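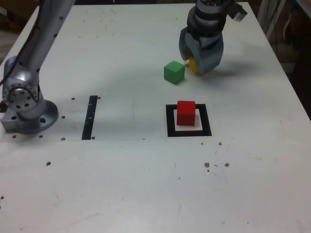

빨간 블록은 네모 안에, 초록은 밖에. 흰 상판 위의 쌓기 자리.

# 네모 하나, 블록 몇 개, 그리고 긁힌 흰 상판

마감이 코앞이라 본론부터. 이번 호는 쌓기 이야기다. 블록 쌓기. 아이들 방 구석에 있는 그것 맞다. 다만 어른이 하는 쪽, 그것도 아주 적은 수로 하는 쪽 이야기.

헤누나흐(Henunach)에 다녀온 건 11월 18일. 작업실 비슷한 방이고 흰 상판이 하나 있고 그 위에 검은 테이프로 두른 네모가 있다. 네모 안은 희다. 규칙이라고 할 만한 건 그게 거의 전부다. 네모 안에 놓는다. 그 위에 또 놓는다. 끝.

너무 간단해서 기사가 되나 싶었다. 편집장도 같은 말을 했다. 그런데 한 시간쯤 보고 있으니 메모장이 꽉 찼고, 돌아오는 기차에서는 손이 근질거렸다. 간식 상자로 쌓아 봤다. 옆자리 분께 죄송.

## 네모부터

쌓기를 오래 한 사람들은 블록보다 바닥 이야기를 먼저 한다. 바닥 중에서도 표시. 어디에 놓을지가 정해져 있으면 놓는 일이 갑자기 어려워진다. 아무 데나 놓을 땐 몰랐던 것들이 보인다. 조금 왼쪽, 조금 위, 모서리가 살짝 틀어진 것.

헤누나흐의 네모는 테두리가 두껍다. 선이 가늘면 멀리서 안 보이고, 너무 두꺼우면 안쪽이 좁아 보인다. 집에서 해 보니 두꺼운 편이 낫더라. 가는 마스킹 테이프로 만든 우리 집 네모는 이틀 만에 모서리가 말려 올라왔다. 다시 붙임. 또 말림. 결국 멜러(Mellor) 검정 테이프로 바꿨다. 한 롤이면 네모를 열 개는 만든다.

붙이는 요령은 좀 있다.

- 상판을 먼저 마른 천으로 닦고, 물걸레는 그 다음 날까지 쓰지 말 것
- 네 변을 따로 자른다. 한 줄로 꺾어 돌리면 모서리가 뜬다
- 모서리는 겹쳐 붙인 뒤 칼로 한 번에
- 손톱 말고 헌 카드로 문지른다

블록이 네모 한가운데 있을 필요는 없다. 이건 좀 의외였는데, 가운데에 집착하는 건 초보들이고 오래 한 사람일수록 안에만 있으면 그냥 넘어간다. 왼쪽 위로 치우쳐도 안은 안이다. 다음 블록이 올라갈 자리는 네모가 아니라 아래 블록이 정하니까.

네모 옆에 세로로 붙은 검은 띠도 있다. 작고 흰 눈금이 몇 개 들어가 있다. 자처럼 쓸 수도 있겠고, 그냥 줄 맞춤이어도 좋겠다. 나는 집에서 따라 만들었다. 흰 수정펜으로 눈금을 찍었는데 간격이 엉망. 그래도 있으니까 눈이 그쪽으로 간다. 블록을 비뚤게 놓으면 바로 티가 난다.

## 색은 적을수록

빨강, 초록, 노랑. 이 정도면 하루가 간다.

메스타루스(Mestarus)에서 나오는 나무 블록 세트는 색이 여덟 가지다. 집에 한 통 있다. 사자마자 다 쏟아 놓고 쌓았는데 십 분 만에 질렸다. 너무 많아서 아무 생각이 없어진다. 그래서 여섯 색은 도로 넣고 두 색만 꺼냈더니 그때부터 재미있었다. 다음 날 한 색 추가.

색이 적으면 순서가 생긴다. 빨강 위에 노랑이냐, 노랑 위에 빨강이냐. 별것 아닌데 완전히 다른 탑이다. 아래가 진하면 묵직해 보이고 위가 진하면 자꾸 손이 가서 받쳐 주고 싶다. 초록은 어디 둬도 무난하다가 노랑 옆에만 가면 갑자기 장난감 같아진다. 장난감 맞지만.

흰 상판이 여기서 일을 많이 한다. 나뭇결 있는 식탁에서는 초록이 죽는다. 우리 집 식탁이 그렇다. 그래서 8월에 플라브베리(Flavberg) 흰색 상판을 하나 들였다. 다리는 없이 판만. 소파 옆에 세워 뒀다가 쌓을 때만 눕힌다. 가족들 반응은 미지근하다. 다림판으로는 쓴다.

## 두 개짜리 탑

높이 이야기를 안 할 수 없다. 쌓는다고 하면 다들 높이부터 묻는다. 몇 층까지 가 봤어요? 나도 물었다. 부끄럽다.

두 개. 두 개면 탑이다. 하나는 그냥 놓인 거고, 두 개부터는 위와 아래가 있다. 밑면과 윗면이 딱 맞으면 옆에서 봤을 때 선이 이어진다. 안 맞으면 아주 조금인데도 계단이 보인다. 이 계단을 없애려고 다들 그렇게 붙잡고 있는 것이다.

나는 한 변 50밀리짜리로 연습했다. 크고 둔해 보여도 작은 것보다 솔직하다. 틀어지면 틀어진 만큼 보인다. 작은 블록은 대충 놔도 그럴싸해서 실력이 안 는다. 하루에 10번씩, 두 개만. 세 개째는 금지. 이걸 일주일쯤 하고 나니까 컵도 반듯하게 겹치고 책도 반듯하게 쌓게 됐다. 부작용이다. 냉장고 반찬통까지 손댔다가 혼났다.

몇 가지 적어 둔 것.

아래 블록을 놓고 한 번 숨을 쉰다. 바로 위를 올리지 않는다. 놓고 나서 손이 떨어질 때 블록이 따라 움직이는 일이 많다. 잡는 것보다 놓는 게 어렵다. 위에서 똑바로 내리고 똑바로 올라온다. 옆으로 빠지면 열에 아홉은 모서리가 돈다.

위에서 내려다보면 틀어진 게 보이고 옆에서 보면 어긋난 게 보인다. 둘은 다르다. 틀어진 건 돌려야 하고 어긋난 건 밀어야 한다. 처음엔 이걸 구분 못 해서 계속 밀었다. 밀고 또 밀고. 탑이 네모 밖으로 산책을 나갔다.

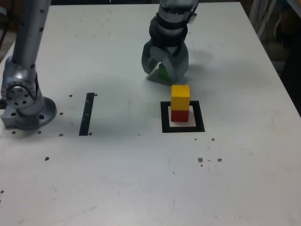
## 상판은 늙는다

새 상판은 예쁘고 쌓기에는 별로다. 미끄럽다. 반짝여서 눈도 피곤하다. 석 달 쓴 우리 집 판이 이제야 쓸 만해졌으니, 오래 쓴 판이 부러운 건 당연하다.

헤누나흐 상판에는 회색 자국이 옅게 깔려 있다. 작은 구멍도 여럿이고 갈색 점도 있다. 오른쪽 아래는 특히 몰려 있고 얼룩도 하나 보인다. 새것처럼 만들 생각이 있다면 갈아내고 메우고 다시 칠해야 할 텐데, 나라면 그냥 둔다. 네모 안이 희고 평평하면 된다.

집에서 관리하는 법을 물어 오는 독자가 꽤 있어서 정리.

**회색 자국.** 멜라민 스펀지로 살살. 세게 문지르면 그 자리만 광이 나서 더 보기 싫다. 나는 한 번 저질렀다. 손바닥만 한 광.

**구멍.** 블록 밑면보다 훨씬 작으면 무시해도 된다. 다만 네모를 어디에 붙일지 정할 때는 구멍이 변 밑으로 오지 않게 피하는 게 좋다. 테이프가 구멍 위에서 꺼지면 거기부터 먼지가 낀다.

**갈색 점.** 커피인지 녹인지 모를 때가 많다. 젖은 천으로 한 번, 안 지면 포기. 표백제는 쓰지 말 것. 누렇게 뜬다.

**거친 곳.** 400번 사포로 두세 번만. 마른 채로. 가루는 꼭 털고 나서 쌓기. 가루 위에 올린 블록은 스케이트를 탄다.

그리고 네모 안쪽. 여기만큼은 자주 닦는다. 변 안쪽 모서리에 먼지가 제일 잘 모이는데 면봉이 좋다. 테이프 끝을 건드리면 들리니까 안에서 바깥쪽으로 말고, 변을 따라서 훑듯이. 써 놓고 보니 별걸 다 쓴다.

## 닿는 면 이야기

지면이 조금 남아서 하나 더. 원래는 빼려던 꼭지인데 그래도 넣기로 했다.

블록에는 무언가가 닿는다. 손가락이든, 장갑이든, 집게든, 덧댄 패드든. 닿는 면이 딱딱하면 블록이 튀고 너무 물렁하면 놓을 때 늦게 떨어진다. 살짝 눌리는 정도가 좋다. 맨손이 제일 낫다는 사람도 있는데 여름엔 땀 때문에 블록이 붙어 올라온다. 겨울엔 말라서 미끄럽고. 면장갑은 의외로 나쁘다. 올이 모서리에 걸린다. 나는 엄지와 검지에 얇은 실리콘 골무를 낀다. 문구점에서 종이 넘길 때 쓰는 그거. 싸고 잘 된다.

밝은색은 때가 금방 탄다. 흰 패드나 흰 골무는 며칠이면 회색 얼룩이 앉는다. 보기엔 그래도 언제 닦아야 할지 바로 알 수 있어서 오히려 흰색을 권한다. 검은 골무를 쓰던 때는 더러운 줄도 모르고 노란 블록에 지문을 잔뜩 찍었다. 노란 블록이 제일 불쌍하다. 빨강은 티가 덜 나고 초록은 중간쯤.

닦는 건 미지근한 물에 중성세제 조금. 말릴 때 햇볕은 피하고. 덜 마른 채로 잡으면 블록에 동그란 물자국이 남는데 나무 블록은 이게 안 없어진다. 우리 집 빨강 하나가 그렇게 갔다. 버리지는 못하고 맨 아래용으로 쓰고있다. 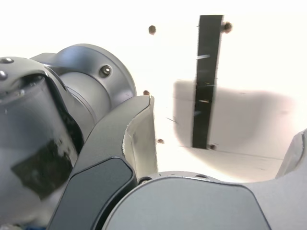

베릴 웨인라이트는 생각이 좀 다르다. 닿는 면이니 상판이니 하는 건 나중 문제고, 무엇보다 블록 모서리를 봐야 한다는 것이다. 모서리가 한 번이라도 뭉개진 블록은 위에 뭘 올려도 한쪽으로 기운다며, 새 세트를 사면 쌓기 전에 하나씩 평평한 데 놓고 톡톡 건드려 보라고 했다. 달그락거리는 건 따로 빼 두고. 그리고 두 개만 쌓으라는 내 연습법은 "너무 착하다"고 한다. 가끔은 무너질 때까지 올려 봐야 손이 어디서 겁을 먹는지 안다나.

반은 맞는 말 같다. 전화를 끊고 바로 우리 집 블록을 전부 꺼내 톡톡 해 봤다. 여덟 개가 달그락. 그중에 내가 제일 아끼던 초록도 있었다. 그동안 내 손을 탓했는데 억울하다.

무너질 때까지 올리는 건 밤에 하면 안 된다. 아래층에서 올라온다. 두꺼운 수건을 상판 둘레에 깔아 두면 좀 낫고, 상판 밑에도 한 장 깔면 좋은데 그러면 판이 출렁여서 탑이 일찍 무너진다. 원하는 쪽으로 골라서.

## 집에서 시작한다면

살 것부터. 블록은 세 개면 되고 색은 달라야 한다. 세트로 사지 말고 낱개로 파는 곳을 찾으면 싸다. 못 찾으면 세트를 사서 이웃과 나눈다. 검은 테이프 한 롤, 흰 판 하나. 판은 꼭 상판일 필요가 없고 두꺼운 흰 종이를 식탁에 붙여도 며칠은 버틴다. 종이가 울면 끝이지만.

네모 크기는 블록 밑면의 두 배쯤으로 시작했다가 줄인다. 처음부터 딱 맞게 만들면 안에 넣는 데 온 신경을 써서 정작 쌓는 재미를 모른다. 익숙해지면 네모를 하나 더 만들어서 이쪽 탑을 저쪽으로 옮긴다. 위에서부터 내리면 색 순서가 뒤집힌다. 안 뒤집히게 옮기려면 잠깐 내려놓을 자리가 하나 더 필요하고, 여기서부터 슬슬 머리를 쓴다.

기록하는 사람도 있다. 나도 공책을 쓰는데 지금까지 적은 탑이 204개. 날짜 없이 색 순서만 적는다. 빨노, 빨노, 초빨, 노초. 남이 보면 암호다. 어제 들춰 보니 노랑이 맨 위인 날이 압도적으로 많았다. 취향인 것 같은데 이유는 모르겠다.

다음 호에는 모서리 사포질 이야기를 써 볼까 한다. 달그락거리는 여덟 개를 살릴 수 있을지 해 보고. 독자 여러분 집의 네모도 편집부로 보내 주시면 몇 장 골라 싣겠슴니다. 마감이라 여기까지.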